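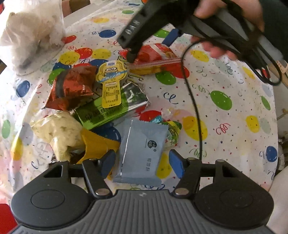

Daniyal Hayat reckons the clips are the only reason he still eats lunch outdoors, and that he went through three sets of the bent-wire sort before these.

Prestby Tablecloth Clips and Weights

A tablecloth has one job, and on a breezy day it will resign from it before the tea has brewed. The Prestby set holds the cloth down at the edges and otherwise keeps quiet.

Each set has four sprung clips and four hanging weights. The clips open wide enough for a chunky pub-style top and close tightly enough for a folding table from the back of the garage. The weights hook on to the hem. They are shaped like pears, because our designer likes pears and we had run out of arguments.

In the box
4 clips, stainless steel, rubber-lined
4 pear weights
1 drawstring bag, which you will lose

Fits table tops up to 24 mm thick. If yours is thicker, look at the Tarar long-jaw clip, sold in pairs.

Fitting
Lay the cloth with an even drop on all sides, or as near as your patience allows. Put the clips on at the corners, then pull out the creases. The weights go halfway along each side. Very fine fabrics may mark where the hook sits, so try one on the hem first. Lace will catch.

Care
Wipe with a damp cloth and dry before putting away. The clips don't mind rain. They do mind the dishwasher, where the rubber goes sticky and stays that way. Please take the weights off before you wash the tablecloth. We replaced a customer's drum seal in June as a gesture of goodwill and would rather not make it a tradition.

Colours
Plain steel, black, or a green we call Broritz. Green is out of stock until the next delivery from our Cindport warehouse.

Spares
Rubber linings come in packs of 9, an odd number we inherited from the supplier. Single pears are available on request. Write to Yolanda Salazar at the spares desk and say which colour you have, as the hooks differ.

Delivery is free on two sets or more. Returns within 30 days, bag optional.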